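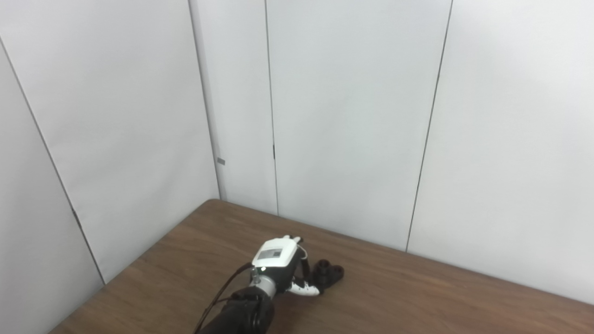 Introduction to Combat Sports Judging
Handout for week 2: Scoring a round of wrestling-heavy fighting
Course leader: Wiesława Czarnecka. Seminar group: Venkatesh Thomas

Before the seminar please read these notes and score the first two rounds of the Sikora – Zornholm bout from the Tirnar tournament. Bring your score sheet on Monday. Write it in ink, and do not change a score after you have talked with other students.

1. The ten-point system

The winner of a round normally receives ten points and the loser receives nine or fewer. A 10–9 round is the most common one. A 10–8 round means that one fighter won by a large margin. A 10–10 round is possible, but you should give it only when you can find no difference between the fighters.

Each round is scored alone. If Sikora lost the first round badly, this gives Zornholm nothing in the second. Beginners often "pay back" a close round with the next close round. Please do not do this.

2. What is a takedown worth?

A takedown by itself is a change of position. We look at what follows from it. Ask yourself:

Did the fighter on top land strikes with effect?
Did he attempt a choke or a joint lock which the other one had to defend seriously?
Did the fighter on the bottom do more damage from there?

In the old club rules of Ostov every takedown had a fixed value, and some of you learned to score in this way. For our course you have to forget it. A fighter who is taken down and stands up at once has lost very little.

3. Control time

Control is used when striking and grappling are equal. It is the last thing we look at, and many rounds are decided before we come to it. Holding an opponent against the fence for a long time looks strong on television, but a judge must ask what was done during the hold.

4. Our practice scores

Last term the students handed in 593 score sheets, and 323 of them agreed with the panel on every round. Most of the disagreement was in rounds with long clinch work. When Venkatesh went through the wrong sheets, he found that many students had written notes only for the last minute. Make a short note for each minute – three or four words are enough.

5. Terms to know

Guard: the bottom fighter has the opponent between his legs.
Mount: the top fighter sits over the chest or stomach.
Sprawl: throwing the legs back to stop a takedown.
Reversal: the bottom fighter comes to the top without both standing up first.

For next week: section on knockdowns and cuts. Score sheets are on the shelf beside the seminar room door.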